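Subject: Re: [shortsea-l] Flestuvach / Karik tug merger
Date: October 2020

The regulator's notice went up this morning. Flestuvach may buy Karik only if it sells the harbor towage business at Adorano. It has 19 weeks to find a buyer. The two firms together hold four of the five towage licenses there, so the remedy is no surprise.

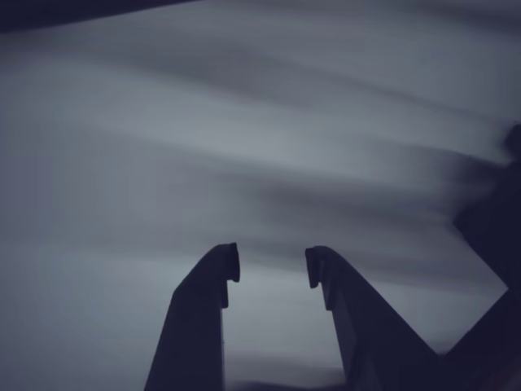

On Friday, a list member wrote:
> The sale covers the licenses and the crews but leaves
> the berths out. A buyer with no berth has to rent one
> from Flestuvach. How is that a separate competitor?

Annex 4 deals with this in part. Berth rent is capped until February, then goes to open terms. I read that as a weak point too. Dinu raised it in its filing and asked for a longer cap. The notice records the request and gives no answer.

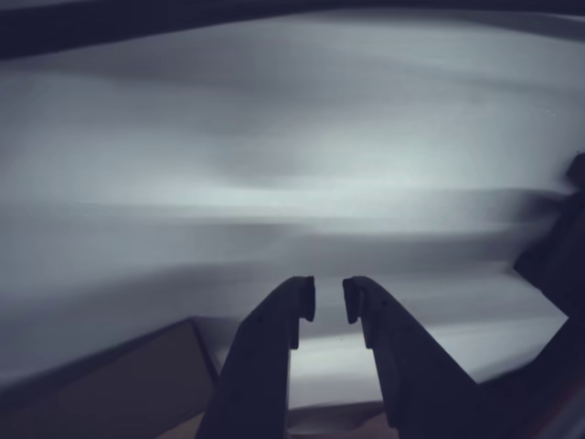

Dinu's filing also said that bunkering should have been looked at as a market of its own, given that tug operators at Adorano buy fuel from a single barge. The notice folds it into port services, with no figures by port.

Comments on the remedy go to the case office in writing. The full text is on the case register.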